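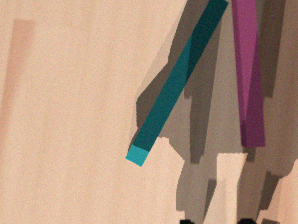
One reader wrote in to say that painted wood always goes tacky after she cleans it, whatever she uses. The usual cause is too much washing-up liquid left behind. Use a few drops in 500 ml of warm water, wring the cloth out until it stops dripping, and go over the paint once. Then do it again with plain water and dry with an old tea towel. If it is still tacky the next morning, the paint itself has gone soft and more washing will make it worse. Leave it alone for a fortnight in a room with a window open, then try a fingertip on a part that doesn't show.

Oiling a bare wooden table

Twice a year is enough for most tables, more if yours is by a radiator. Clear it the night before so any damp patches can dry out. I use Bundgaard table oil, the clear one, but any oil sold for indoor wood will do the job. Olive oil won't. It never dries and it starts to smell by July.

Pour a small puddle in the middle and spread it along the grain with a lint-free cloth. Wait 33 minutes (the tin says half an hour, I put the kettle on first), then wipe off everything that hasn't gone in. Be firm about it. A film left on top turns into a sticky skin that has to be scraped. Two thin coats are better than a thick one, with a night between them.

Oily cloths can catch fire on their own if they are left screwed up. Lay them flat outdoors until they are stiff, well away from anything that burns, then put them in the bin.

White rings and dark rings

A white ring is moisture in the finish. Lay a dry cotton cloth over it and press with a warm iron, no steam, for a few seconds at a time. Lift and look each time.

A dark ring has gone through to the wood. Sanding is the usual answer on a solid top. On veneer, leave it, or put the fruit bowl there.

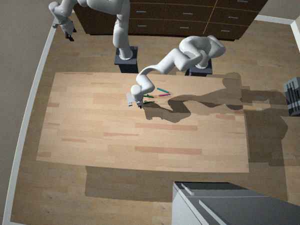 Mayonnaise works on white rings as well, according to a reply under last month's page, left on overnight and wiped off on Saturday morning. I have tried it and it did take out a faint ring on a waxed top – slowly, and the room smelt of sandwiches. On varnish it did nothing. The iron is quicker.

Edges and joins

Crumbs and polish collect where one board meets another. A wooden cocktail stick gets them out without scratching, and a soft toothbrush does the long runs. Don't use a knife. If the gap is dark with old wax, rub in a little white spirit on a cotton bud, wait a minute and wipe. 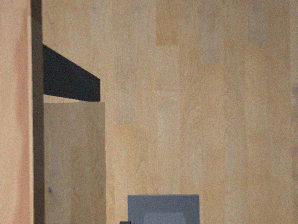

A dark strip beside a paler surface.

For nicks along an edge, Darnura wax sticks come in most shades. Pick one slightly darker than the wood, as a light fill shows up more. Warm the stick in your hand, press the wax in, and level it with an old plastic card. The Trumthorpe hardware shop sells them singly, so take a photo of your table in daylight before you go.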